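Una mañana en Gonberg: visita a la demostración de la mano Bramum 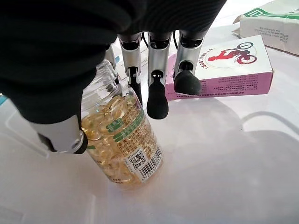 La mano Bramum con un frasco de cápsulas blandas, dentro de la caja de plástico blanco.

Llegué a Gonberg a las nueve y media, con el café todavía en la mano y la carpeta de preguntas que me había preparado Deisy Cusi, nuestra compañera de compras, que quería venir y al final se quedó en el almacén cerrando pedidos. Fui por las dos, entonces, y por eso esta crónica me sale algo más larga de la cuenta.

Para quien no nos siga desde hace tiempo: preparamos pedidos para farmacias pequeñas, con 1117 referencias en estantería y muchísimo frasco suelto, que es lo que nos trae de cabeza. McPhee, el distribuidor, ofrece un paquete de alquiler con la mano Bramum, el brazo, el programa y dos días de formación, y en mayo abrió las puertas de su sala de pruebas para que los clientes la viéramos trabajar de cerca (¡y qué bien nos trataron, por cierto!).

Lo primero que me llamó la atención fue el tamaño. En el folleto parece una cosita de laboratorio y al lado de un frasco resulta una mano bien grande, con el dorso y la palma forrados de tela negra y los dedos metálicos plateados, con las articulaciones y los tornillitos a la vista. Las yemas son de goma negra y redondeadas. Le pregunté al técnico por el recambio y me dijo que las yemas se cambian en la propia mesa, sin desmontar el dedo, y que vienen 22 de repuesto en el paquete.

La prueba que más me interesaba era la del frasco de plástico transparente, de esos de cápsulas color ámbar, casi lleno y con la etiqueta en chino. El pulgar apoya en el hombro de la botella y los otros dedos cuelgan por el lado contrario, de modo que el frasco queda cogido un poco inclinado. A mí la inclinación me dio que pensar, porque nuestros lectores de código son bastante quisquillosos, y lo apunté para hablarlo con Deisy. También me fijé en que uno de los dedos tocaba el costado de una caja rosa que estaba al lado. En una caja con producto apretado, como las nuestras, ese roce me preocupa más que el propio agarre.

Después pasamos a la mesa de números, con unas galletas de anís riquísimas. El alquiler sale a 600 euros al mes, con mantenimiento incluido y sin permanencia a partir del primer año. McPhee trabaja ya así con el almacén de Etdale, y me ofrecieron organizar una visita allí, a lo que dije que sí antes de que terminaran la frase.

Me quedan dudas con los blísteres sueltos, que no vi probar, y con el cable negro que pasa por detrás de los dedos, que yo preferiría más recogido. De las 73 preguntas de la carpeta volví con respuesta para casi todas, y las que faltan me las mandan por correo. En cuanto tengamos fecha para Etdale, iremos las dos.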